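I am putting together a play kitchen for my niece, and I promised some of you to write how it goes. So this is a small thread. I am not an expert, only an aunt with a table and too many plastic vegetables.

1/ The first box came from Trinder, second hand. The second box is from my friend Ye-ji Bae, whose son is now too big for it. I washed everything with mild soap and let it dry overnight on a towel.

2/ Rule number one for me: no more than what fits on one table. The shop catalog of Husau has a kitchen set with 388 pieces. I can't imagine who picks up 388 pieces before dinner.
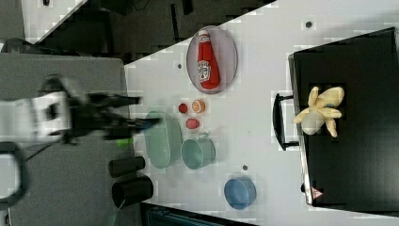
3/ Dishes are the part I like best, and I believe children need fewer of them than we think. A plate, something to drink from, something deep for soup. I try to keep soft colors together, so the pale green cup stays beside the pale green oval dish, and the blue one can be for guests. My sister says no child will respect this. She is probably right.

4/ Somebody asked about the size. My niece is three. Everything small I checked against the opening of a paper tube, and what fell through went back in the closet until she is older.

5/ Now the food. I had a long discussion with Rohani Wijaya (she runs a playgroup) about real food or pretend food. She gives the children dry pasta and beans. I tried it one time and I was finding beans until December. 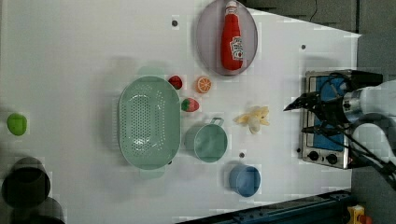 6/ Pretend food should be easy to name, in my opinion. We speak two languages with my niece and the kitchen is where she learns the most words. A banana is perfect for this, and the yellow one here is already peeled open, so we can practice "peel" and "inside" also. With strawberries we practice "one more, please." Ketchup is the same word in both languages, so she is very proud of it.

7/ The colander gets used for everything. At my mother's house she wears a colander as a hat, she carries her socks in it, and sometimes she washes a potato. If you buy only one thing, buy this.

8/ Storage: I looked at the wooden shelf from Skurier, but it is too deep and the small things go to the back and live there forever. A low, flat tray is better. She can see all the food and choose. 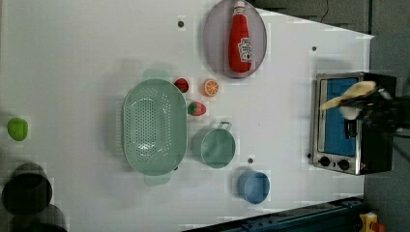 9/ I also don't sort too strictly anymore. Before, I wanted fruit with fruit and pots with pots, like in my own kitchen. Then I saw how she plays. She makes one meal from start to finish, and she wants the things for this meal close together — the order of the adults means nothing to her.

10/ A few of you asked me what it costs. I prefer not to say the full sum, but second hand was much less than new. Look in your neighborhood group first. Ask politely if a piece is missing. People often find it later and bring it to you.

11/ Still looking for: a small wooden spoon, and an apron that closes without strings. If you have one that your child doesn't wear anymore, please write to me. I can pay the postage or trade it for a puzzle with farm animals (complete, I checked it twice).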